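Search this site
Search for:
Go

9th September
By the Hulme project lead

Hulme: where we've got to, and where your money has been going

Hi all,

The last report was mostly me complaining about drivers, so you'll be glad to hear this one has some software in it that works. I'll go through perception first, then the planner, then control, then the tooling, and the budget bit is near the end if you want to skip straight there (I would).

Quick reminder of what you're paying for. Hulme is the two-handed table clearing and bag packing stack. You give it a messy table, it works out what's on it, decides what order to move things in, and sends commands to two arms with fingered hands. The funding from Geststead covers the software only, so nothing I say about motors or cables should be read as me asking for more motors or cables. Not in this report anyway.

Perception

The big change is that we threw out the old segmenter. It was fine on mugs and boxes and hopeless on anything that folds. A sheet of paper lying flat was one object, the same sheet lifted at one corner was three, and a backpack was anything from two objects to a small mountain range depending on where the strap had landed. The planner would then politely make plans for all of them.

The new one keeps a running guess for each object from one view to the next, so it doesn't have to start over every time something bends. We trained the first version on 1000 labeled views and it got the rigid stuff right away. Soft stuff took longer. We went up to 2000 views, and nearly all of the second batch was cloth, paper, straps and plastic wrap, and that's where it got good. Paper stacks now stay as one stack while they're being lifted. Most of the time! If the stack fans out, the tracker still splits it, and I don't think more labels will fix that. I want to try letting an object be "one thing or several, not sure yet" and making the planner live with the doubt for a second or two.

Bags are better too. We label the body, the strap and the opening as parts of one object now, which sounds obvious and took me an embarrassing number of weeks to agree to. The opening is the part the planner cares about when it wants to put something in, and the strap is the part it cares about when it wants to avoid dragging half the table onto the floor.

Clear plastic is the weak spot. A bottle with tea in it is easy enough, there's color and there's a label. A clear bottle of water is mostly whatever is behind it, and the depth readings go straight through. We've got a workaround that finds the cap and the label and fills in the middle from a guess at the shape. It's a hack. It's a decent hack, but I wouldn't want anyone at Geststead to describe it in a brochure.

Planning

Our planner is called Prirkard and it has had the most work this period. The old version picked the nearest thing, moved it, looked again, and picked the next nearest thing. Good for demos, slow on a real table, and the second arm spent most of its life waiting.

Prirkard now plans for both arms together. Each arm gets a short queue, up to 9 moves deep, and the two queues share one map of which bits of space are taken and for how long. While one hand is lifting paper the other can already be on its way to a bottle, and if their paths would cross, the one with the less fragile job gives way. I had a fancier rule in there for a while, with weights and so on, and I took it out. It made choices I couldn't explain to myself, let alone to you.

Two things I'm happy with here. The first is replanning. If a grasp looks wrong we only throw away the part of the queue that depended on it, so the other arm carries on with its own work. Before this, one slipping napkin sent both arms back to home position, which was very safe and also very boring to sit next to.

The second is the "park it" move. Sometimes an object is in the way but there's no good final place for it yet. Prirkard can now set it down somewhere free and remember that it owes it a proper move later. It's a bit too fond of this. I've seen it park the same tissue pack over and over, shuffling it along the table like someone who doesn't want to do the dishes. I've put a cost on repeat parking and that has calmed it down, but the cost is hand tuned and I'd like something better before we show it to the Drarton people.

Control

Less to report, which is how I like it. The arm controller runs at 500 updates a second and hasn't missed its deadline since we moved the logging onto a separate process. (The logging was the whole problem. I spent a long time blaming the network. Sorry, network.)

Grip force is now set by object type, with a starting value and a limit. Paper gets a light pinch and a slow lift. Filled bottles get a firmer grip and the wrist is kept close to upright. The little plastic cups with jelly in them get the lightest setting we have, and I still watch those with my shoulders up around my ears. What's missing is any real slip sensing in the loop. We read the finger positions and infer that something has moved, and that's a late signal. By the time the fingers have closed further than they should, the thing has already shifted. I'd put this at the top of the list for the next stretch of work.

We also fixed a nasty one in the handoff between planned motion and finger closing. The arm would report that it had arrived while it was still settling, the fingers would start to close, and everything went a touch off to one side. Small objects suffered most - anything the size of a marker cap was basically a coin toss. The fix was a short wait on measured velocity instead of commanded position. One line of code, give or take, and I've been rude to that line of code ever since I found out how long it had been wrong.

Tooling

This is the section nobody funds on purpose, so thank you for funding it.

We have a replay viewer now. You can load any run, scrub back and forth, and see the camera view next to what the tracker believed and what Prirkard had in both queues at that moment. It's changed how we work more than anything else in this report. Arguments that used to go on through lunch now get settled by dragging a slider. It also lets us rerun the planner on an old recording with new settings, which means I can try an idea in the evening without turning on a single motor.

The test scenes are written as plain text files, one object per line with a type and a rough spot on the table. Anyone can write one. We deliberately set them up cluttered, with things touching and stacked on top of each other, because tidy tables were making us look cleverer than we are. Each change to the planner gets run against the whole set in simulation before it's allowed near the arms.

Simulation is still poor at soft things, and I'd rather say so plainly. Paper in the simulator behaves like thin wood. Straps behave like nothing I've ever met. So a pass in simulation tells us the logic is sound and the arms won't hit each other, and it tells us very little about whether a napkin will do what we hoped.

Money

We're on budget. The labeling came in a little over what I'd planned, all of it down to that second batch (bag straps are slow to outline, ask anyone who's done it). I covered that by putting off the second compute order, which we turned out not to need yet. There's nothing to approve this time. If the slip sensing work goes the way I expect I'll come to you with a small request for the next period, and I'll send the numbers separately so they don't get lost in one of my long emails.

What's next

Slip detection in the control loop, as above. Then the fanned-out paper problem, where I want the tracker and the planner to share their doubts properly. After that a longer soak test, letting the stack run through mixed tables back to back with no one touching the keyboard, and I'd like that finished before anyone from Drarton comes to see it. They've asked about bags in particular, so bags are going in every test scene from now on, lying down, strap wherever it falls.
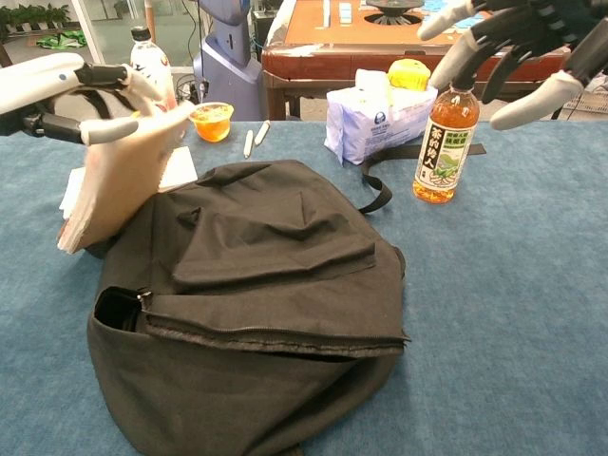 One thing I need from you: a yes or no on sharing the replay viewer outside the project. Drarton have asked for a copy and I'm happy to hand it over, but it falls under the Geststead agreement and I don't want to guess. A one-line email is fine.

Contact the Hulme project | Copyright Hulme project, all rights reserved | Back to top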